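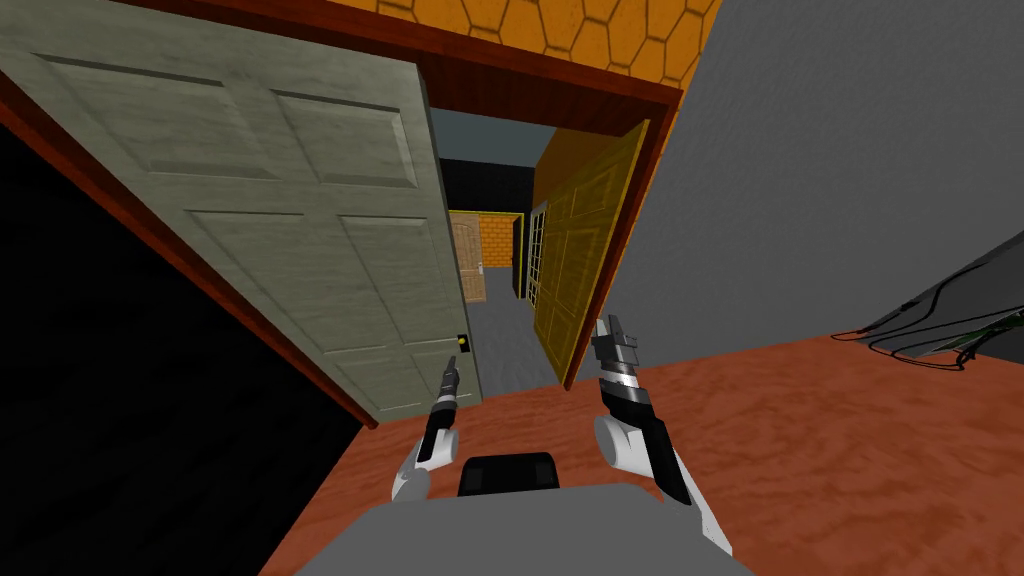

Last changed: August, after the second lab group

Lab notes, Emberg two-arm base, simulated. Setting up and looking after the door cell

These go with the lecture on maintaining a sim cell. Bring them to the lab, printed or on a screen. Marked stuff is at the end. If the notes and the lab machine disagree, the machine is right, tell Yeshi Teshome and she'll fix the notes.

What we mean by the cell: the robot (base, torso, both arms, both grippers), the Grarkley house it drives in, the controller process, and the config folder. All four get looked after. People look after the robot model and forget the house, then spend the afternoon retuning an arm when the fault was a hinge.

Before you start anything

Check which config folder you're on. Should be the one with your group's name. The shared one is read only but the Vernier launcher will happily open it and then lose your changes when you close.

Copy last week's folder before editing. Yes the whole thing.

Read the log from the previous group. If there's no log, write that in yours.

Starting order

House first, then robot, then controller. Robot first sort of works, but the base gets spawned at the world origin and drops when the floor loads, and the wrist joints come up with a small offset you won't notice until you try for a handle.

1. Launch Vernier, open Grarkley, wait for the physics light to go steady.
2. Load the Emberg model on the carpet side of the doorway, facing through.
3. Start the controller in hold mode. Arms should stay where they are. If either one sags, stop, go to Sagging below.
4. Leave it in hold for 30 seconds. Watch the joint readout and not the picture. Small drift looks like nothing on screen.
5. Home the arms. Left first. They can touch in the middle if you home both together, the home poses were made for a narrower torso and haven't been redone.
6. Open and close each gripper fully.
7. Save the log header.

Start pose for the door work is arms forward, one either side of the torso, grippers pointed ahead. The two sides don't need to match. Left one usually ends up lower than the right once you've been working near the door edge and that's fine, as long as the log has the joint values. What isn't fine is starting from "about where it was".

View from the head

The view you get is tilted in the doorways. Frames lean, door faces run on a diagonal. Students keep filing this as a camera fault. Check the camera mount numbers against the config. If they match, leave it alone. If you level the view by hand then every recorded run before yours stops lining up with every run after, and Quiroga (the shared run store) has no way to tell them apart.

Do check: torso visible at the bottom, both grippers visible in the start pose. If you lose a gripper off the side, it's the arm pose or the head pose that's drifted. Compare against the config before you touch either.

Doors

Most of the upkeep is here. The house has panelled doors and a glass-paned one off the hallway, and they do not share hinge settings. They should. They were imported at different times.

For each door you use:

— hinge damping set, not zero. A zero-damped door swings forever if the base brushes it
— collision shape is the panel, not a box round the panel. Turn on the collision overlay and look. A box closes up the gap near the frame and the gripper stops short of nothing
— handle is a separate body joined to the door. If it's merged into the panel the fingers will slide on it
— latch set to the state you want at spawn, and written down

Hinge friction: start at the value in the folder. Change one door at a time, run it, write it down. If you change the whole hallway at once you can't go back.

Doors that open into the hallway narrow it. Base footprint plus arms forward is wider than you think, so pull the elbows in before driving between two open doors. The arm that catches is nearly always the one you're not looking at.
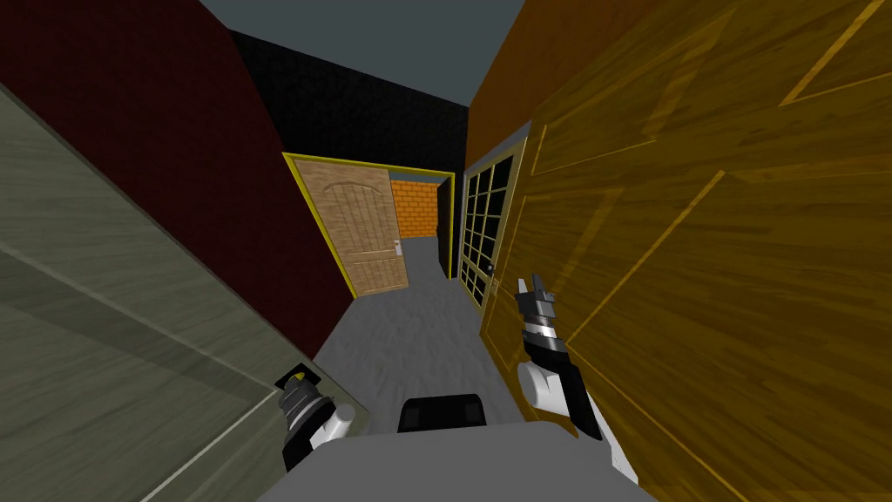 Drive slow once the base is past the threshold. The carpet and the hall floor have different friction and the wheel controller only knows about one of them. You'll see a little kick in the base velocity as it crosses. Known, not yet fixed. Don't tune it out with the wheel gains, it comes back worse on the carpet. What we do for now is stop at the threshold, let it settle, go on.

Sagging

Arm drops when the controller comes up. In order of likelyhood:

Gravity compensation off. Check the flag for that arm, they're set seperately.

Payload mass wrong. Somebody gave the gripper a mass for a held object and never took it off. Put it back to the bare gripper value.

Physics substeps too low. We run 8. Below that the wrist gets soft and starts to buzz. Someone will suggest dropping to 4 to get the frame rate up. It does get the frame rate up. Then the fingers go through the handle on a hard pull.

If it isn't any of those, reload the model clean from the read only folder and try hold again. Still sagging, get help, don't push the gains up. High gains hide it in hold and then the arm throws itself at the door frame when you home.

Grippers

Two fingers each, parallel close. Both grippers run off the same template file but have their own limits. Checks:

Fingers meet in the middle. If one side arrives early the mirror flag is off.

Close force on the value in the folder. More force doesn't mean better grip in sim, the contact gets jumpy and the handle shakes.

Finger pads have their own friction, separate from the finger body. Had a group last term fit lovely high friction to the body and wonder why nothing changed.

After any crash (finger inside a panel, arm inside the base) don't just reset the pose. Reset the pose AND reload the gripper. The contact cache keeps the bad state otherwise and the first grasp after is rubbish.

Cables and loose items

Anything on the carpet that isn't fixed has collision turned on by default. Includes cables. If the base climbs slightly for no reason, look at the overlay near the wheels. Either make the item static or keep the route off it, and say which in the log.

Closing down

Arms home. Controller to hold, then off. Then robot, then house. Reverse of the start.

Export the log to Quiroga. Limit is 295 MB per group, and raw contact data will eat that in one session so turn contact recording off unless the exercise asks for it. When you go over it doesn't warn you, it cuts the end off the file, and the end is where your fault is.

Rename your folder with the group and the lab, not "final".

To hand in

Your log, with header. A note of every setting you changed, old value and new value. One fault you found or caused, what it looked like on screen, what it looked like in the joint readout, what you changed first and whether that was it. Wrong first guesses don't lose marks. Missing old values do.

Half a page for the fault is plenty. Plots only if you refer to them in the text.

Next lab uses the same cell but with the base moving while the handle is held, so get the hinge values sorted before then or you'll be doing both. Yeshi is in the lab from lunch for anyone whose export didn't go through.

Home Lectures Labs Hand-ins Forum Back to top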